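Friction and Grip in Everyday Materials: A Report on Surface Testing for Work Gloves

Submitted by Darragh Moynihan
Materials and Product Design, Year 2 Project
5/26/22

1. Background

The purpose of this project was to compare the grip of several coatings used on low-cost work gloves. The topic was proposed in February, after the class visited the packing shed at Workanley, where staff handle glass jars, waxed cartons and steel trays during a single shift. The shift supervisor explained that workers changed gloves often and that no one pair suited every task. The project group decided to find out whether the coating or the shape of the fingertip had the greater effect on how well a smooth object could be held.

Grip depends on friction between two surfaces. The coefficient of friction is a number that compares the force needed to make one surface slide over another with the force pressing them together. Rubber and rubber-like coatings tend to have high values on clean, dry glass. The values fall when water, oil or dust lies between the surfaces, and texture then becomes more important.

2. Materials

Gloves were bought from two suppliers, Prisora and Prultulport. Three coatings were chosen: smooth nitrile, sandy nitrile and crinkled latex. An uncoated cotton glove served as the control. Test plates were cut from window glass, waxed cardboard and mild steel, and each was cleaned with dish detergent and rinsed before use. A spring scale, a set of brass masses and a tilting board were borrowed from the science storeroom. 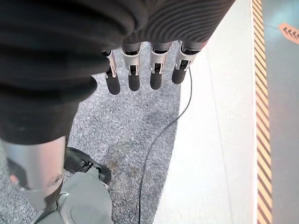
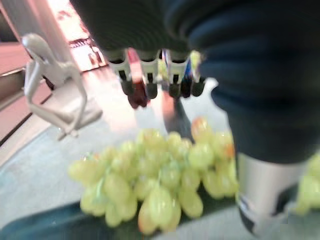 Coating placement was considered before any testing began. Some gloves are dipped to the wrist, while others are coated only on the palm and fingers. Full dipping costs more and makes the glove warmer to wear, and several workers at the shed said that they disliked it for this reason. The dark, rounded tips on the fingers of the mechanical hand show the contact material placed at the end of the finger, with paler or metallic parts left above it. The same idea was applied in our samples by cutting a patch from the fingertip of each glove, so that the results would reflect the area that meets the object first.

3. Method

Each patch was glued to a flat wooden block and loaded with a 400 gram mass. The block was placed on a test plate fixed to the tilting board, and the board was raised slowly until the block began to slide. The angle was read from a protractor and recorded. Every pairing of coating and plate was tested 20 times dry and 20 times with a thin film of water applied by spray bottle. Patches were replaced when visible wear appeared, and 11 had been discarded by the end of testing.

4. Results

On dry glass, smooth nitrile and crinkled latex gave the steepest angles. Cotton slid first in every dry trial. With water present, smooth nitrile lost much of its advantage, and sandy nitrile performed best on both glass and steel. Waxed cardboard gave uneven results – the wax rubbed off onto the patches, and later trials could not be compared fairly with earlier ones.

5. Discussion

The results suggest that a smooth coating is suitable for dry jars and that a textured coating should be chosen where condensation is likely. Fingertip shape could not be judged with flat patches, so the second part of the original question remains open. A curved block was made in the final week, but it rocked on the board and its readings were left out.

The room was heated on some days and not on others, and rubber becomes stiffer as it cools. Future groups should record the temperature at the start of each session and allow at least 60 minutes for samples to settle.

6. Acknowledgements

The tilting board was repaired by the workshop technician. Spare glass was supplied by the Abdel Rahman window shop at no charge.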